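Koveck Field to get new seats before July opener
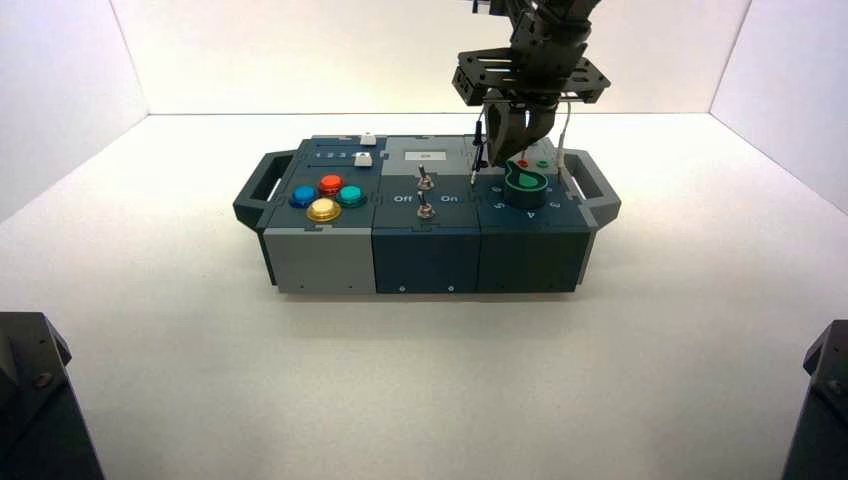
Girkance will replace 901 seats along the third base line at Koveck Field before the home season resumes in July, the club said. The old seats date from the park's opening 20 years ago, and many have cracked backs.

Habte, the contractor, starts work on the lower rows first. The Gova Gate will stay closed until the job is done, so fans should enter from the center field side. Gates open at 5 p.m. for night games.

The club also plans to add 300 standing room spots behind the left field wall. Ticket prices for those have not been set.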